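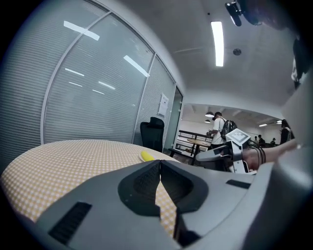
Ticket 421: tablecloth slides on the round table
Opened by: Liam Dunne
Last updated: 19 Aug 2024

Hi all, me again! The new cloth on the round table won't stay put. It's the yellow and white one from Flomau, and I love how it looks, but every time I shift a plate the whole thing creeps toward me and one side ends up hanging way lower than the other.

What I've tried so far:

1. Smoothed it flat and started over. Fine for one lunch, then it was off again.

2. Put clips on the edge (the Jindent ones, pack of 2). They kept popping off, and I banged my knee on one. I've gone back to just letting the cloth hang over the edge with the white plate up near the front, yellow food on it and all. Looks cheerful, anyway.
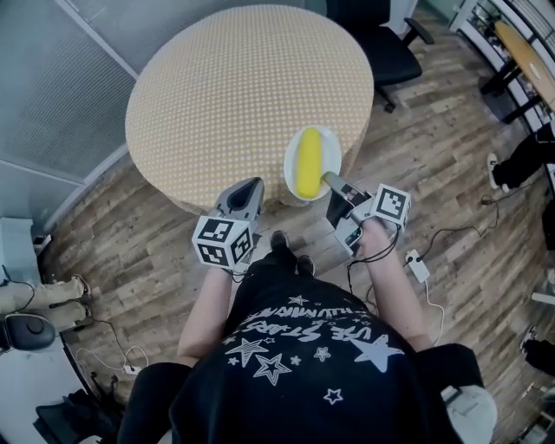 3. Ordered a non-slip pad from Kinsella, 60 inches across. Too big! It stuck out past the table, so I trimmed it with kitchen scissors and made a real mess of the cut. It does grip better, but now there's a ridge I can feel through the fabric.

Reply from Mostafa Hajji:
Try the pad upside down, the bumpy side should face the table. And please roll the office chair back before you pull the cloth straight, I got it caught under a wheel back in May and it took me ages to get the mark out.

Liam again: flipped it, ridge is still there. Can we get a smaller pad? Leaving this open for now.

Related tickets
212: Ditasitz chair squeaks when you lean back
Corn holders missing from the drawer
Where do the spare napkins live?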